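Home
Clubs
Try It
Ask Us
Grown-Ups

How our robot club learned to pick stuff up

Hi! I'm Ese Effiong, I'm in ninth grade, and I belong to the robot club in Gistville. My little cousin asked me what we do all afternoon, and I talked for so long that my aunt told me to write it down instead. So this is for my cousin and for you.

First, a question. Can you pick up a spoon with your eyes closed? Go on, try it. You probably patted the table a bit, bumped the spoon, and then your fingers just sort of closed on it. Easy! Now try it with oven mitts on, using only your thumb and one finger. That's a lot closer to what a robot has to deal with.

A robot arm doesn't know what a spoon is. It gets a picture from a camera, and a picture is really a giant grid of colored dots. The computer has to work out which dots belong together, pick a spot to grab, and tell every joint in the arm how far to turn. Then the gripper (that's the robot's hand) closes, the arm lifts, and we all hold our breath.

Our project this year is called Arango. Guangming Meng came up with the name and won't say what it means. The goal is simple to explain: reach into a bin full of mixed-up things and take them out one at a time. We give it 50 tries, and we write down every single one, even the embarrassing ones. Our best score so far is 28. I know that sounds like a bad grade – but in May we got 9, so we were jumping up and down!

Why do we use such odd stuff? Well, if you only practice with blocks, you get a robot that's good at blocks. Chunhua Zou is in charge of choosing, and she likes things that are trouble. Round things roll away. Shiny things confuse the camera, and a bowl lying on its side is just plain mean, as you need to find the rim and pinch it.

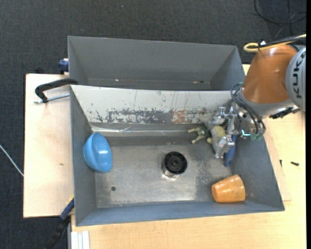
Photo: Hamish Mackay / Gistville robot club

See the light-blue bowl leaning on the wall of the bin? And the orange cup lying down in the corner? Those two are my favorites. The hard part is up by the metal fingers, where a little green and tan figure is lying right next to a yellow thing and a blue thing. When things are that close together, the computer can think they're all one big lump. My job on the team is teaching it where one thing stops and the next begins, so I spend hours drawing outlines on pictures with a mouse. It's like coloring, only slower.

Alžběta Trnka, our coach, has one big rule: hands stay out of the bin until she calls "clear!" Even a slow arm is strong.

Want to play robot at home? Put 4 things in a box. One person wears a blindfold and the oven mitts, and the other is the computer and gives directions, like "left a little" or "down, stop, pinch." Then swap. My cousin got the spoon out on the second try and I still haven't managed the grape.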